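How to sort out your household medicines and keep them sorted

Most homes have medicines in more than one place. There is a box in the bathroom, a few strips in a kitchen drawer, something in a coat pocket and a bottle by the bed. This guide covers how to bring them together, decide what stays, find a good place for them and keep a simple record. Set aside an afternoon the first time. After that it is a short job twice a year.

It does not replace advice from a pharmacist or doctor. If you are unsure whether to keep taking something, ask before you change anything.

What you need

A clear table or worktop
A pen and a notebook, or a sheet of lined paper
Sticky labels
A bag for anything going back to the pharmacy
A box or cupboard that closes, preferably with a lock

Step 1: Gather everything

Go through each room, including the car, handbags and travel bags. Include tablets, creams, eye drops, inhalers, vitamins and cough mixtures. Keep leaflets with their packets. If a strip has come away from its box and you cannot tell what it is or when it expires, put it straight into the pharmacy bag.

Do this when small children and pets are out of the room.

Step 2: Check the dates

Look for the expiry date on each packet. "Use before November" means use it by the end of October. "Expiry November" usually means it can be used until the last day of November.

Some products have a shorter life once opened. Many eye drops should be thrown away four weeks after opening, and creams in tubs often have their own limit. Check the leaflet. When you open a new one, write the date on a sticky label and put it on the container, away from the printed instructions.

Step 3: Make groups

Sort what is left by person first. Prescription medicines belong only to the person named on the label, and should never go into a shared pile. Then make one group for shared items such as plasters, antiseptic and ordinary painkillers.

Check the shared painkillers for doubles. Many cold and flu remedies contain paracetamol, and it is easy to take it twice without noticing. Keep these next to the plain paracetamol and mark both with the same label.

Step 4: Choose where to keep them

The bathroom cabinet is a common choice and a poor one. Steam and changes in temperature can spoil tablets. The cupboard over the cooker has the same trouble. A high cupboard in a bedroom or hallway is usually better.

Look for a spot that is dry, out of direct sun and out of reach of children. A few medicines need the fridge, and the label will say so. Put those in a lidded tub, away from the freezer compartment.

Keep tablets in the container they came in unless a pharmacist has set up a weekly organiser for you. When you take bottles out to go through them, stand them up so that you can read each label, and check that every cap is fully closed before they go back. 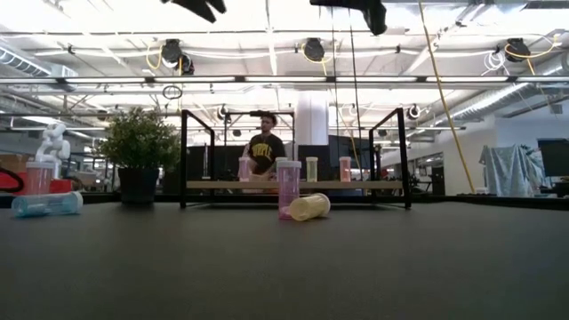 Upright bottles are easier to check than ones lying on their sides.

Step 5: Write a list

Use one page per person. For each medicine, write down:

The name and strength
What it is for
How much is taken and when
The expiry date
Who prescribed it

Add allergies at the top of the page. Fold a copy into your purse or wallet and leave another inside the cupboard door. Cross out anything that has been stopped and put the date beside it.

Marloes Peeters, who helped with this guide, keeps her father's list in pencil. His doses change often and a rewritten page can introduce mistakes. If you do copy a list out again, have a second person read it against the packets.

Step 6: Return what you do not need

Take the bag to a pharmacy. Do not flush medicines or pour liquids down the sink, and do not put them in the household bin. Cover your name and address on the labels with a marker pen, but leave the name of the medicine showing. Needles and sharps need a proper sharps bin, so ask how these are collected where you live.

Step 7: Repeat

Check again every six months. Changing the clocks is a handy reminder. Between checks, put new packets behind the old ones so that the older stock is used first, and finish one box before opening the next.

Page last checked: 2024-09-13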